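Section 2: Setting Up Your Fondue Pot for the First Time

Okay, so you've got the pot out of the box and you've washed everything once in warm, soapy water (that was Section 1, and if you skipped it, go back, I'll wait). Now for the fun part! I've been making fondue for company since I was in college and I wrote this guide for the Flaltska because the leaflet that comes with it is two pages long and mostly drawings. My friend Elaine Amaral bought hers the same week I bought mine, and between us we've made just about every mistake you can make with melted cheese.

Last updated July 27, 2025.

What you should have in front of you

The pot itself (heavy, enameled, with one long handle)
The stand
The burner, with its lid and its little sliding vent
The drip tray that goes under the burner
The forks, each with a different colored tip
Gel fuel, which you buy separately

If your stand came in two parts, you have the older model. Everything below still works, but you'll need to hook the ring onto the legs first and give it a good push until it clicks.

2.1 Putting the stand together

1. Pick your spot. You want a flat, sturdy table that doesn't wobble when someone leans on it. Somebody will lean on it.

2. Put down a trivet or a thick wooden board. I use an old bread board that's already scorched in one corner, so I don't have to fuss over it.

3. Set the drip tray in the middle of the board with the rim facing up.

4. Stand the legs over the tray. All the feet should sit flat. If one is lifted, turn the whole stand a little and try again before you start bending anything.

5. Put the empty pot on top and give the handle a gentle nudge. It should stay put. If it slides, the ring is upside down (I did this for an entire winter).

Caution: Point the handle toward yourself or toward the middle of the table, never out over the edge. If you have small kids or a tall dog, this matters even more.

2.2 Filling the burner

1. Take the burner out of the stand and carry it over to the sink or the counter. Don't fill it at the table.

2. Slide the vent open all the way and lift off the lid.

3. Pour in gel fuel up to the line. The burner holds 200 ml when it's brimming, but you don't want it brimming. Stop at the line.

4. Wipe the outside with a damp paper towel, and then wipe it again with a dry one.

5. Put the cap back on the fuel bottle and put the bottle in another room. I mean it about the other room.

Caution: Never add fuel to a burner that's lit or still warm. Gel flames can be nearly invisible in a bright kitchen. If the burner runs out halfway through dinner, put the lid on, wait until the metal is completely cool to the touch, and refill it then. Everybody can have more salad in the meantime.

Note: I get my gel from Jardine, the housewares place near my office, and it burns clean enough for me. Whatever kind you use, read the label and make sure it's sold for tabletop burners. Ismael Andrade once asked me if camping fuel would do. It won't! Please don't.

2.3 Melting the cheese (on the stove, not on the burner)

This is where most first tries go wrong. The burner is there to keep the cheese warm. It isn't strong enough to melt a whole pot from cold, and if you try, you'll end up with a rubbery lump sitting in a puddle of hot wine while your guests eat all the bread.

1. Grate the cheese by hand. The bagged kind has a coating on it that makes the sauce grainy. I like half Gruyère and half Emmental, but a good nutty Swiss from the supermarket is fine too.

2. Toss the grated cheese with a spoonful of cornstarch until every shred looks dusty.

3. Rub the inside of the pot with a cut clove of garlic. Leave the clove in if you're a garlic household.

4. Pour in a cup of dry white wine and warm it over medium-low heat until you see tiny bubbles at the sides. Don't let it boil.
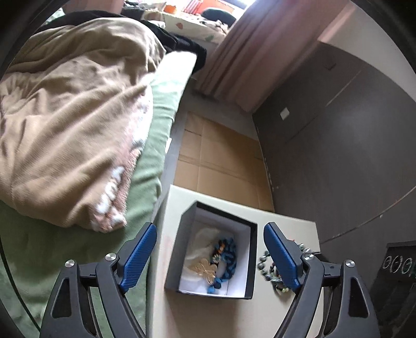 5. Add the cheese a handful at a time, and stir in a figure eight. Going in circles pushes the cheese into a ball in the center, and a figure eight keeps it moving. Wait for each handful to melt before the next one goes in.

6. When it's smooth, add a squeeze of lemon, a little nutmeg and some black pepper. Taste it before you even think about salt.

7. Light the burner at the table, then bring the pot over and set it on the stand. Use both hands and an oven mitt, and say "hot pot coming" out loud so that people move their elbows.

Note: No wine in the house, or no wine for your guests? Use unsweetened apple juice with an extra squeeze of lemon. Biljana Mujić brought this version to our April potluck and I went back to it more often than I'd like to admit.

2.4 Setting the flame

1. Start with the vent halfway open.

2. Watch the surface for a minute or two. You're looking for a slow, lazy bubble here and there.

3. If it's bubbling hard, close the vent a bit. If a skin is forming on top, open it a bit.

4. Remind everyone to scrape their fork along the bottom as they dip. It's the best stirring system there is – free labor, and they think it's dinner.

Caution: If you smell scorching, slide the lid over the burner right away and let the pot sit. Don't scrape the bottom at that point or you'll stir the burned bits through everything. The crust that's left when the pot is nearly empty is another story. If it's golden, pry it up and share it. If it's black, soak it.

2.5 When the cheese misbehaves

It's too thick. Warm a splash of wine in the microwave and stir it in. Cold wine makes the cheese seize up.

It's too thin. Mix a teaspoon of cornstarch with a little wine, stir it in, and put the pot back on the stove for a few minutes.

It's stringy or split. Add lemon juice and whisk hard over low heat. This saves it maybe three times out of four. The fourth time, pour it over toast, call it rarebit and open another bottle.

It tastes flat. More pepper, more nutmeg, or a spoonful of mustard. Tarek Naciri puts in a shot of kirsch, and I've come around to it.

2.6 Things to dip

Cut your bread in the morning and leave it out on a tray, so it's a little stale by dinner. Fresh bread falls off the fork. Every piece should have some crust on it, and you spear it through the soft side first so the crust holds it on.

Boiled baby potatoes, blanched broccoli, apple slices, little pickles and cubes of ham all work. Cherry tomatoes roll away from you and then squirt, so I've stopped serving them.

2.7 Putting out the burner

1. Set the lid over the flame. Don't blow on it.

2. Leave the whole thing alone until it's cool. I usually go make coffee.

3. Lift the pot off, fill it with cold water (cold, not hot, for cheese) and let it soak overnight.

4. Close the vent before you put the burner away, or any leftover gel will dry up into a sticky mess.

Cleaning the forks and storing the stand are covered in Section 3, along with what to do about the chocolate version, which needs a much lower flame than you'd think.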